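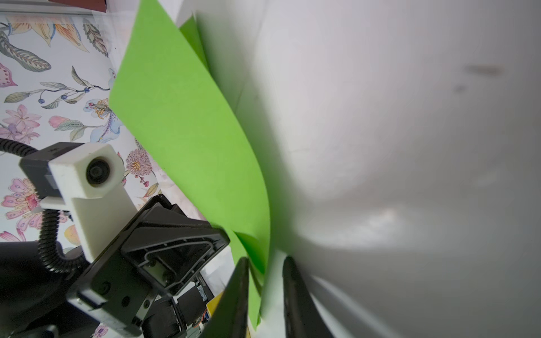
I do my big rental walk-through every November, right before the heat goes on for good, and I've been doing it long enough that I have opinions about all of it. The place is a two-story house in Wudville, split into an upstairs and a downstairs unit, and I live a few streets over, so I can't claim distance as an excuse. I used to keep the whole checklist in my head (bad idea!) and then one year I forgot the dryer vent entirely and only remembered in the spring. So now it gets written down, and the fix-it items go on bright lime-green paper, because white paper disappears on me and green I can find. What follows is this year's list with my comments, more or less in the order I walk it. Use it, change it, ignore the parts about my gutters.

FRONT STEPS AND RAILING
Railing solid when you lean on it: OK
Treads, no soft spots: OK, but the bottom one is getting there
Porch light: OK
Comment: I really do lean on the railing, my whole weight. A little wiggle with your fingertips tells you nothing. The bottom tread gave slightly under my heel and I'm calling it a spring job, but I put a screwdriver into it to be sure and the tip only went in a hair. If yours sinks in, don't wait for spring.

SMOKE AND CARBON MONOXIDE ALARMS
Downstairs hall, test button: OK
Downstairs bedroom: OK
Upstairs hall: REPLACE
Upstairs bedroom: OK
CO alarm, both units: OK
Comment: The upstairs hall alarm beeped just fine when I pushed the button, and I nearly checked it off. Then I took it down and read the date on the back, and it was past ten years. Pushing the button doesn't tell you how old the sensor is. Take them down, read the backs, write the date on the front in marker so next year you can stay off the ladder. I bought the replacement at Plimley Hardware that same afternoon and had it up before supper.

KITCHENS
Outlets near sink trip and reset: OK downstairs, FIX upstairs
Under-sink cabinet dry: OK both
Fire extinguisher gauge in the green: OK both
Stove anti-tip bracket: OK downstairs, MISSING upstairs
Comment: Ugh, the bracket. The upstairs stove was swapped out over the summer and the installer left the bracket in the bag, in the drawer under the oven, with the screws. I grabbed the back of the stove and it tipped right toward me. It's a ten-minute job with a drill and now it's done, but please go check yours, especially if there are kids in the house who might stand on an open oven door. The outlet tripped when I pushed the test button and then wouldn't reset, so I've got my electrician coming.

BATHROOMS
Fan pulls a square of toilet paper up and holds it: OK upstairs, weak downstairs
Hot water at tap: 120 degrees, OK
Caulk around tub: FIX downstairs
Comment: Vacuum the fan grille before you decide the fan is dying. I did, and the downstairs one improved a lot, though it still isn't great. It's a Corerell that came with the house and I suspect I'll be shopping for a new one next year. Let the hot water run a good couple of minutes before you stick the thermometer under it or you'll get a silly reading.

LAUNDRY AND DRYER VENT
Rigid or semi-rigid duct, no crushed spots: OK
Outside flap opens when dryer runs: STUCK
Lint cleared from full run: done
Comment: Every year! The flap gums up with lint and stays half closed. I pulled out enough fluff to stuff a pillow. My brush kit cost me less than 50 dollars and has paid for itself over and over.

BASEMENT
Furnace filter: changed
Nothing stored within 3 feet of furnace or water heater: FIX
Stair handrail: OK
Panel clear and labeled: OK
Comment: The 3 feet thing is my yearly argument with my downstairs tenants, who are lovely and who own a lot of camping gear. We moved it all to the far wall together and I put tape on the floor. Slanina Heating did the furnace tune-up the week before and left their tag on it, so I only looked at the filter and the flame. The filter was disgusting. I have no other comment about the filter.

OUTSIDE
Gutters: cleaned
Hose bibs shut off and drained: done
Downspout extensions attached: FIX, back corner
Comment: That back corner extension pops off whenever the mower goes by. I finally put 2 screws in it. We'll see.

TOTALS, for the people who always ask: parts came to a bit under what I set aside, and I set aside 400 dollars every fall. The outlet isn't in there yet.

Carys Prosser

Filed under: Home Safety, Landlord Notes, Fall Checklists

Comments

brickhouse907
The alarm date thing got me. Went and looked at mine and two of them were older than my daughter, who drives.

Marnie T.
What brush kit do you use? Mine keeps unscrewing itself inside the duct and I lost a section of rod in there last year.

Carys Prosser
Marnie, turn it clockwise only, in and out! Going the other way unscrews the rods. I wrap a bit of foil tape around each joint too.

old_duplex_guy
Good list. I'd add window locks and checking that the bedroom windows open all the way. Mine get painted shut if I look away for a second.

Carys Prosser
Ooh yes, adding windows for next year, thank you.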